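Bendard Shape Blocks and Maple Play Board

Last updated: June

We carry the Bendard blocks because people kept asking for them, and we have kept them longer than I expected to. I buy the toys here, and I am hard to please about colored blocks. Most sets are the same dozen shapes in a new box with the word "learning" on the lid. This one has the word on the lid too. Ignore the lid.

The blocks are sold by the bag, loose, and the board is sold separately. You do not need the board to use the blocks. Bendard's own leaflet suggests otherwise, and I wish they would drop that page.

What the blocks are good for

Sorting, mainly. A child can sort by color or by shape, and the two don't line up, so there is something to argue about. A cube and a triangular prism can both be blue. Green comes as a star and as a cylinder. Put out a handful and ask for "the ones that go together" and you will get different answers from different kids, sometimes from the same kid ten minutes later.

They are less good for building. The cubes and the cylinders stack well enough if you stand the cylinders on their flat ends. The triangular prisms are roofs and not much else. The stars stand up fine but look silly in a tower, and small children want to hold them more than they want to place them. If you are after castles, buy plain unit blocks. We sell those as well and they cost less per piece.

Rows and patterns are where the set does its best work - a color on each end and a matching pair in the middle, that sort of thing. The pieces sit close enough in size that a line of them looks like a line. Nurhan Yurt, who used a bag with her preschool group for a term, said the copying games lasted longer than the free play did. I believe her, though her group is patient and mine at home is not.

The board

The maple board is the part I had doubts about, and I still have a few. It is a large rectangle made from long planks joined edge to edge, with a thin front edge. No rim, no tray, no printed guide lines. When the first one arrived I asked Kokkonen, who make it for Bendard, whether something had been left out of the carton. Nothing had.

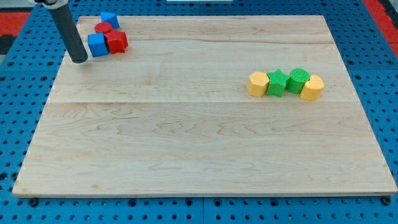 So you are paying for a flat piece of pale wood. What you get for it is a calm background. The grain is faint, and strong colors show up on it much better than they do on a patterned rug or a busy tabletop. It also marks off a place to play, which matters if two children are sharing a table and one of them spreads out. There is room for a pile in one corner and a finished row well away from it, and that is the layout most of the games in the leaflet ask for anyway.

What it won't do is stop a cylinder. With no rim, anything round that gets laid on its side can go off the edge, and I have picked enough of them up from under the shop table. The leaflet calls this "open-ended." I call it a missing strip of wood. Javska sells a rimmed tray that solves the problem, in a smaller size and with a noisier finish.

Weight is the other complaint. An adult should carry it. On a slick tabletop, lay something grippy under it.

Care

Wipe with a barely damp cloth and dry straight away. Don't soak the board and don't lean it against a radiator, whatever you may have read about wood straightening itself out. Siiri Heiskanen returned one that had spent a winter behind a heater and it rocked like a boat. We replaced it that time. We won't do it again.

The leaflet says the board can be oiled. It can, but oil changes the color, and the pale color is most of the reason to own it.

Ordering

Stock numbers: board 142, mixed bag 451, spare cylinders 300. Bags are mixed at the factory and we can't pick colors or shapes for you. If you need an even count of each shape for a classroom, write to Orvokki Manninen at the order desk before you buy and she will tell you what can be done, which may be nothing.

Schools ordering 100 bags or more should ask for a quote. Returns are accepted on unused boards in the original carton. Keep the carton - it is an awkward size and we don't have spares.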